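Tivance Tabletop Cell T4
Equipment page, Flatomham Shared Facility

Home > Equipment > Manipulation > Tabletop Cell T4

The T4 is a single-arm tabletop cell for pick-and-place work with light household objects. It is available to enrolled users of the Flatomham facility and, by arrangement, to outside groups. This page covers how the cell is set up, how it is looked after between bookings, and what users are asked to do when something goes wrong. It was last reviewed on Sun 18 January.

Configuration

The cell consists of a jointed arm on a dark stand beside the work table, a two-finger gripper, a fixed camera with a view of the whole table and a small camera at the wrist. The table is dressed with a white cloth, and a black curtain is hung behind it on the left to keep the background plain. The standard object set is made up of coloured cups, a black bowl, a green sponge and a brown plush toy.

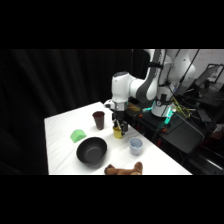
Objects are placed by hand at the start of each run and do not need to sit on fixed marks. Users who require repeatable starting positions should bring their own template and lay it under the cloth. The cloth must be pulled flat again afterwards, as a ridge near the bowl will catch a low fingertip.

Maximum object mass: 500 g
Gripper opening: 103 mm
Default speed: 70 per cent of the facility limit
Booking length: 4 hours

The default speed is set by staff at sign-on. Requests to raise it are considered only after a user has completed a supervised session. Lower settings may be chosen freely from the laptop.

Cables and the wrist

Most faults on the T4 begin with a cable. Slack must be left at the wrist so that the last joint can turn through its full range, but a loop that hangs too low will sweep the taller cups off the table. Before the first run of the day, users should move the arm slowly through the planned path and watch the loop the whole way. If it touches an object, stop the arm and re-dress the cable from the forearm down.
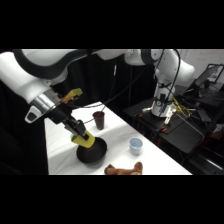 Clips are to be closed by hand only. Pliers have been used on them in the past and the clips do not survive it. Replacements are kept in the Giltar drawer, along with the short hex keys for the gripper mount. Please sign for anything taken from that drawer, including single screws.

Connectors at the base should not be unplugged while the arm is powered. If a connector must come out – for example, to clear a twist in the cable – lower the arm to its rest position, switch off at the stand and wait for the base lights to go out.

Checking the grip

A grip check takes a few minutes and is required after any change to the fingers. Close the gripper on an upright cup at low force, lift it a short distance above the cloth and hold. The cup should not turn or slide. If it does, clean the inside faces of the fingers with a damp cloth, let them dry and try again. Should the cup still slip, look for play in the finger screws before increasing the force. A higher force setting hides a loose finger and marks the cups. 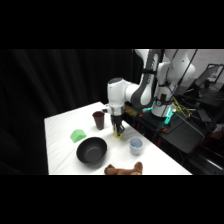
Muammer Tokgöz writes that the hold should be longer than most users allow, as a loose finger on the T4 tends to creep slowly and may look sound for the first few seconds. He also asks that the result be entered in the cell log even when nothing is found, so that the next user knows which check the fingers last passed.

The facility has adopted both suggestions. The log is a paper book and stays at the cell. Entries should give the date, the object used, the force setting and the user's initials.

Recovering a tipped object

Objects that have fallen over may be recovered with the arm, provided the user has a clear wrist camera view and the speed has been reduced. Approach from above and bring the fingers down beside the object. Do not press an object against the cloth to stop it rolling, as the load goes straight into the finger screws. Where two objects lie close together, pause the arm, take the cell out of run mode and separate them by hand. 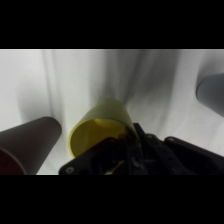 Scheduled maintenance

Weekly: wipe down the arm casings, check the clamps on the stand, inspect the wrist cable for flattening or wear.

Monthly: check the finger screws, wash the table cloth, test the emergency stop from both sides of the table.

Yearly: full service by Kariuki, normally in March. The cell is closed to bookings while this work is done, and the dates are posted at the facility entrance.

Users must not adjust the arm's joint settings or remove any casing. Faults should be reported to the front desk with the cell left powered down and the log book open at the current page.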